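This website uses cookies. By continuing to browse you accept their use.

Valard Fitted and Flat Sheets
Updated March — Selport Household Linens

The Valard range is supplied by Selport for guest houses, student residences and private homes. Sheets are woven in plain cotton with a close, even surface and are intended for daily use and frequent laundering. The fitted sheet is elasticated on all 4 sides and accepts mattresses up to 38 cm deep. The flat sheet has a deep turned hem at the head and a narrower hem at the foot.

Colours are kept deliberately quiet. Olive, stone and slate are held in stock throughout the year; other shades may be ordered in quantities of 100 or more. All colours are dyed in small lots at the Skakasa works, and customers furnishing several rooms are advised to place a single order so that the shades match.

Many purchasers report that the made bed also serves as the main surface for sorting and folding clothes. The Valard sheet is well suited to this. It lies flat when properly tensioned, and knitwear may be spread out and smoothed without catching.
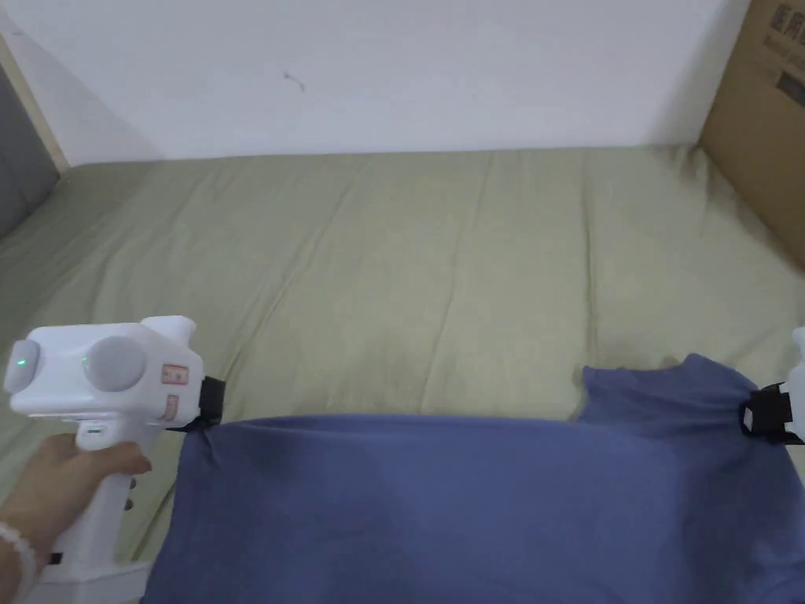
Dark garments should be fully dry before they are laid on any paler sheet, as new dye may transfer. Wash at 40 degrees with similar colours and iron while slightly damp. Bleach must not be used.

Sheets are packed singly or in cartons for trade customers. Orders of more than 200 pieces are dispatched from the Mathebula warehouse — please allow additional time for delivery. Fabric samples are available on written request.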